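台所だけを貸す仮想環境サービス「Kukar」、Dallanceが提供開始

家庭用ロボットの開発者が、自宅のパンを犠牲にせずに済む日が近づいた。Dallanceは2026年9月25日、ロボットアームの動作検証に使うシミュレーション環境の貸し出しサービス「Kukar」の提供を始めた。料金は1ユーザーあたり月額199ユーロ。台所の家賃と考えれば安いが、住むことはできない。

契約すると、ブラウザから仮想の台所を呼び出し、アームとグリッパーを選んで動かせる。初期ラインアップの台所は7種類で、壁のタイルや天板の柄、照明の強さを差し替えられる。食材の目玉はパンだという。冷蔵庫の中身が充実するのは先の話らしく、野菜の追加は11月の更新に回された。同社の資料では、この更新が「収穫期」と呼ばれている。

開発を率いたゼイネブ・ラムラニ氏は「ユーザーがいちばん欲しがったのは、散らかった台所でした。片付いた台所なら、どのロボットもそこそこ優秀に見えますから」と話す。散らかり具合はスライダーで調整でき、最大値には「日曜の夜」という名前が付いている。最小値の名前は「内見」だ。
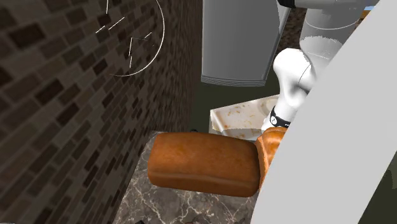
自前のロボットを持っていなくても使えるのか。
使える。標準のアームモデルが料金に含まれており、実機がなくても動作の作成から記録の書き出しまで進められる。手持ちの機種を読み込む場合は、関節の構成を記したファイルを用意する必要がある。

先行利用した検証会社Venckusのウィルメル・ウルレゴ氏の評価は、おおむね好意的だ。環境の立ち上げは2分弱で終わり、失敗した試行を同じ初期配置からやり直せる点が助かったという。一方で、物の柔らかさの表現には注文を付けた。「うちで試した設定では、パンがどうにも立派すぎる。つかんでも崩れないので、こちらの制御まで上達した気分になる。実機に移した初日に、その気分は消えました」

ラムラニ氏はこの指摘を認め、硬さの初期値を見直すとしている。現行版でも数値は手動で変えられるが、設定画面は三階層ほど奥にあり、説明書の該当ページには「上級者向け」とある。パンを柔らかくするのに上級者である必要があるかどうかは、意見の分かれるところだろう。

競合のNameoは、倉庫向けの環境を中心に同種のサービスを展開している。棚と箱が相手なら、パンくずの処理に悩む場面は少ない。ウルレゴ氏の会社は両方を契約しており、当面どちらも解約しない方針だ。経理からは、実在しない台所の費用をどの科目に入れるのかと問い合わせが来ているという。

Kukarの試用期間は2週間。期間中も台所はすべて利用できるが、記録の書き出しには有料契約が必要になる。解約後、保存した台所は一定期間を過ぎると消去される。敷金の返還はない。もともと取っていないためだ。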